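¿Cómo ordeno bloques rojizos en una caja gris sin que acaben tumbados?

Katalin Illés
Publicado el 11/19/20

Hola a todos. Tengo encima de la mesa del taller (una de madera clara, de las de toda la vida) una caja gris abierta por arriba donde guardo los bloques alargados, los de color marrón rojizo. La idea era tenerlos de pie para sacarlos rápido, pero siempre hay alguno que se me cae al fondo y otro que se queda torcido junto a la pared. Y claro, meter la mano ahí es un rollo.
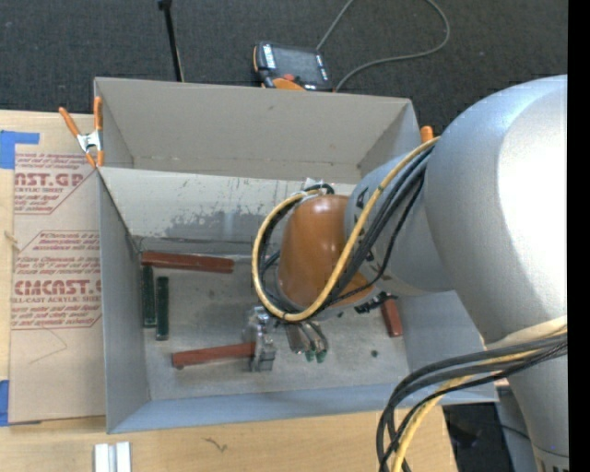
He probado a inclinar la caja hacia atrás con un taco debajo y mejora un poco, aunque entonces se me resbalan todos hacia el mismo lado -- peor todavía. ¿Alguien usa separadores? No quiero gastarme mucho. Una caja nueva de Skollier cuesta 400 coronas con el envío y me parece una barbaridad.

Dezső Deák
¡Separadores, sin dudarlo! Yo los hice con cartón grueso en una tarde: dos tiras largas y varias cortas, con una ranura hasta la mitad para encajarlas en cruz. Mide primero el fondo por dentro (por dentro, que yo medí por fuera y tuve que repetirlo todo) y deja un poquito de holgura en cada hueco. Si los bloques son muy altos, sube las tiras hasta dos tercios de su altura y ya no vuelcan. En el fondo puse una lámina antideslizante de las de cajón y así llevan desde agosto, tan tiesos.

Eugénie Joly
Yo los guardo tumbados y listo, todos en la misma dirección. Ocupan más, eso sí.

Ottó Fekete
¿Qué medidas tiene la caja? Me sobra una rejilla de Furko, pero no sé si te entraría.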